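Trondby reading room — progress report to the Prallura fund
2 June 2024 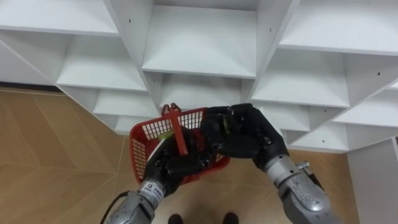
Quick one this period, sorry, full accounts to follow seperately. Main spend was storage and it's done. White cubby unit, open compartments, staggered layout, from Collet. Floor finished before that — light brown herringbone, as per the plan you signed off. Dark baseboard along the back.

Book stock: 117 titles cataloged, 28 still waiting on labels. Callasska delivered the label rolls in the wrong width, replacements ordered, no extra cost to the grant.

Sorting plan for the cubbies. Picture books low down, chapter books above, one cubby kept for returns. Loose stuff (puzzles, crayons) goes in baskets so it can be lifted out for sessions and put back after.

Still to do:
Visible screw holes on the uprights — want white caps, have asked Collet for a price
Reading lamps, 3 quotes in, none picked yet
Sign for the door

Sessions: five planned before the summer break, sign-up sheet is full for the first two. Budget on track apart from delivery, which came in a bit over, will move it from the printing line if thats ok with you. Need a yes on that before we order the lamps.

Next report in November.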